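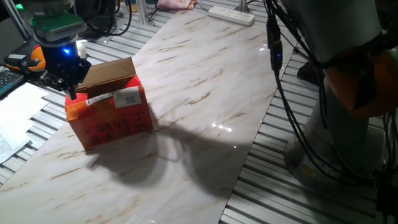 Reading time: 4 minutes

Filed under: Work and Workplaces

It is now a little over a year since Cledov introduced robotic arms at the returns benches of its Centhorpe site, and I have been asked by several colleagues to set down what the change has meant for those of us who work there. The views expressed are my own. I have been employed in returns since before the arms arrived and I continue to be employed there, which should be borne in mind by the reader.

Returns work is repetitive. A carton comes in, it is opened, the contents are taken out and compared with the paperwork, and the item is sent back to stock, to repair or to disposal. Before the change, a person at a bench was expected to deal with 248 items in a shift. Most of us managed it. The cost was felt in the wrists and shoulders, and in the year before the arms were installed the department recorded 13 absences for strain.

The arms were given the lifting. Taking a wrapped package out of an open carton sounds a simple matter, but wrapping slips and creases, and labels are stuck wherever the sender saw fit to put them. In the first weeks a good many items had to be finished by hand. Staff were asked to note each such case on a form, and those forms were read by the engineers from Winach, who changed the settings accordingly. I consider this to have been the most useful decision taken during the whole period. 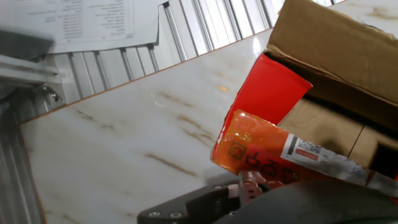

Tamara Stelmakh takes a less favourable view, and has asked that it be included. Her position is that the forms were extra work for which no time was allowed, that the knowledge written on them belonged to the people at the benches, and that the company has never properly acknowledged it. She would have liked to see a payment made, or at least a change of grade.

I have some sympathy with this. The grading of bench staff was settled many years ago and takes no account of supervising equipment. A request for review was submitted in January and remains under consideration. In the meantime, two of us carry out duties that would be called technical in any other department, and are paid as packers.

No posts in returns were removed. It should be recorded, however, that three vacancies were left unfilled, and that the total number of staff is now 28. Management describes this as natural turnover. Those who had hoped to bring a relative or friend into the department may describe it differently.

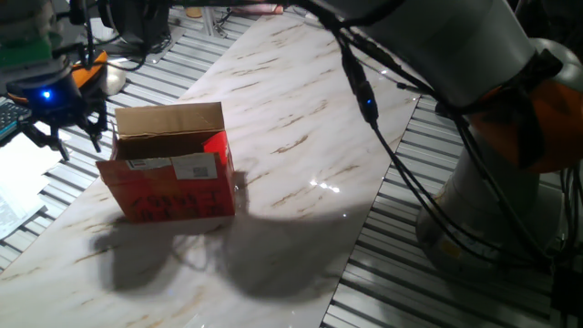
Working hours have also been affected. The early shift formerly began at six in the morning, as the benches had to be cleared before the first lorry. It now begins at half past seven. For parents of young children this has been the greatest benefit of all, and it was not mentioned in any of the plans we were shown.

Against this must be set the matter of conversation. At the old benches we stood opposite one another and talked through most of the shift. The new layout places each person beside a station, facing the same way, and it is difficult to speak to a neighbour without leaving one's place. Zakhar Dmytriv raised the point at the spring staff meeting and was told that the spacing is required for safety. A longer shared break was offered instead, and has been accepted on trial.

Training was adequate for those who received it at the start. Colleagues who transferred later from the Derkach warehouse were given a single afternoon, and several have told me that they did not feel confident in stopping and restarting a station by themselves. I have asked that the full course be offered again before the autumn peak, when we expect to receive about 1,000 items a day.

I shall report the outcome of the grading review when it is known. Colleagues at other sites who are preparing for similar changes are welcome to write to me through the contact page.

Recent posts
Shift patterns and the school run
Notes from the spring staff meeting
What the Derkach transfer means for pensions
Lifting and carrying: the old guidance revisited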